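4.3 Curing and First Cleaning of the Tabletop

The sealer on Skenby stone-pattern tops is applied at the factory but continues to harden after delivery. Complete the steps below before putting the table into regular use.

1. Remove the shipping film within 6 hours of unpacking.
2. Wipe the surface with a damp cloth. Do not use soap at this stage.
3. Leave the top uncovered for 16 hours at room temperature.
4. Mix 1000 ml of lukewarm water with one capful of Golletard cleaner.
5. Wipe from the center toward the borders and dry with a lint-free cloth.

Note: Veins and blotches are part of the pattern and cannot be cleaned off.
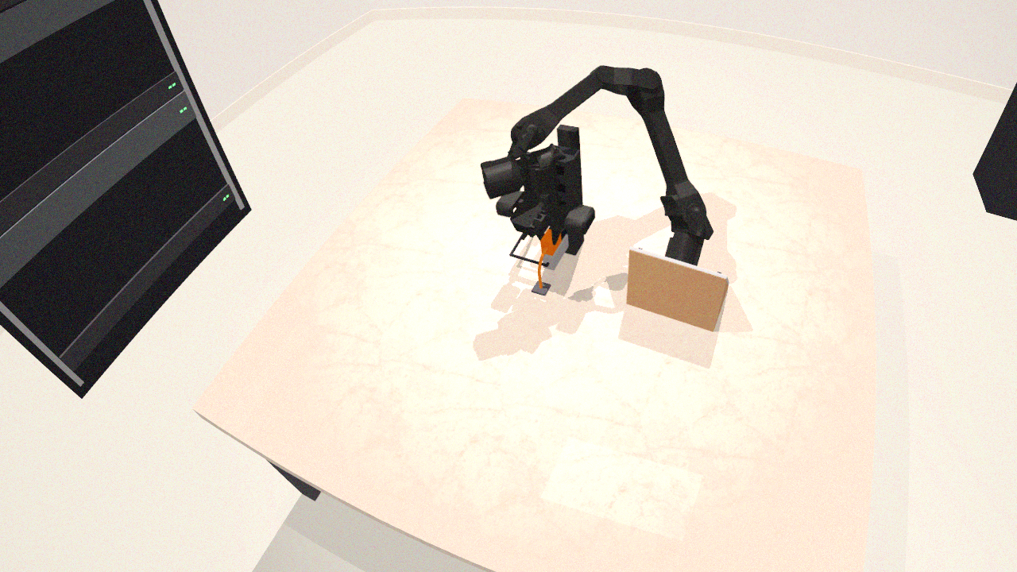 Figure 7. Tabletop, pale peach finish, under strong light.

CAUTION: Do not place items hotter than 100 °C on the surface. Use a trivet under all cookware.

CAUTION: Bleach and scouring powder dull the sealer. Damage of this kind is not covered by the warranty.

For resealing, see section 4.4.

Rev. 9/4/22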